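Plastic tableware

6 July 2024 — by Hendrik Mthembu
478 shares · 3 comments

Plastic tableware comprises bowls, cups and plates molded from a polymer, most often polypropylene or melamine resin. Reusable types are common in nurseries, canteens and camping kits.

Bowls are sold in graded sizes, from small deep forms to wide shallow ones. Cups are usually tapered, which allows stacking. A molded ridge on the cup wall improves grip and adds stiffness. Color is mixed into the material before molding and does not wear off, though it may fade in sunlight. 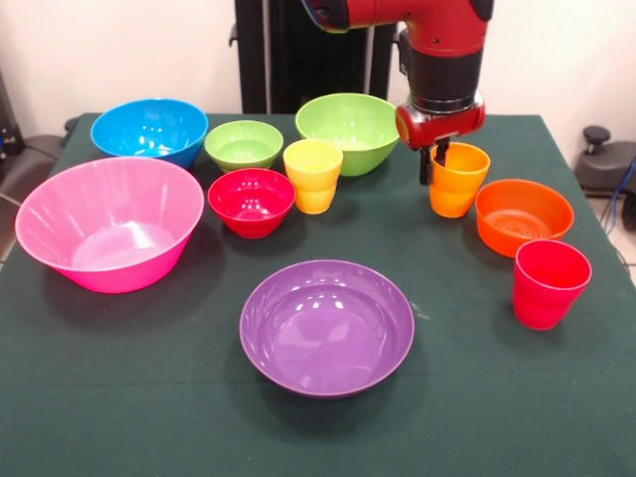

Care

Polypropylene withstands most dishwashers on the upper rack. Melamine should not be microwaved. Scratched bowls hold stains — tomato and turmeric in particular — and are normally replaced.

Sorting

Mixed sets are sorted by size or by color. The Gremis method, used in some nurseries, assigns one color to each child.

Comments

Tereck: Our green ones faded after one May on the balcony.

Zuvcombe: Does baking soda work on turmeric?

Mészáros: Partly. Leave it on overnight.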